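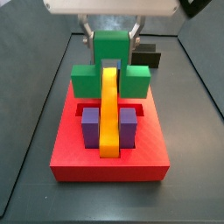 La pièce verte tenue par la pince, au-dessus du socle rouge.

FAQ – Enregistrer des démos sur le poste puzzle (atelier Skolomano)

Mise à jour : 07/11/2022. Questions reçues pendant les deux premières séries, réponses rapides, on complètera.

Faut-il savoir programmer ?
Non. Vous pilotez le bras, le logiciel enregistre. Pour l'entraînement, c'est Bogumił Kalinowski qui lance tout, pas vous.

À la main ou à distance ?
Les deux existent. À la main : on débloque le bras et on le guide par le poignet. Bien pour les grands trajets, moins bien près du socle, on force sans s'en rendre compte. À distance : manette, deux vitesses. Pour le puzzle, manette obligatoire depuis août.

Combien de démos par personne ?
16 par créneau. Au delà on fatigue et ça se voit dans les courbes. Objectif de la série : 300. On en est à 221 validées.

Dans quel ordre, les pièces ?
Suivre la fiche Notar de votre créneau. L'ordre change d'une fiche à l'autre, c'est voulu. Pas d'initiative svp.

La pièce verte, on la prend comment ?
Droite, entre les deux doigts. La présenter à la verticale, vérifier que l'ouverture du haut est bien en face de l'arche jaune, puis petite vitesse. Les blocs violets sont juste à côté : si vous en touchez un, on garde la démo mais cochez « contact ».

J'ai raté, je recommence ?
Ça dépend. Pièce tombée : stop, bouton rouge de la manette, démo annulée. Pièce de travers mais rattrapée : continuez ! Les rattrapages nous intéressent beaucoup, on n'en a pas assez.

Et si j'hésite en plein milieu ?
Lâchez les sticks, réfléchissez, repartez. Les pauses sont coupées au traitement. Au bout de 9 secondes sans bouger par contre l'enregistrement s'arrête tout seul.

Je peux regarder directement le poste ?
À l'écran seulement. Le modèle n'aura que les caméras, donc vous aussi. Oui c'est pénible au début pour la profondeur. Aidez-vous des ombres.

Le doigt gauche serre moins que le droit ?
Refaire le zéro : menu Pince > Calibrer, pince vide. Toujours pareil ensuite : prévenir Zohreh Talebi, ne pas resserrer les vis soi même.

Où vont les fichiers ?
Dossier Herath, sous-dossier à votre code opérateur. Rien à renommer. Vérifiez juste que le compteur a bien monté avant de partir.

On est filmé ?
Le poste, pas vous. Aucun son.

Autre question ?
Formulaire en bas de page, ou passer au bureau de Zohreh le matin.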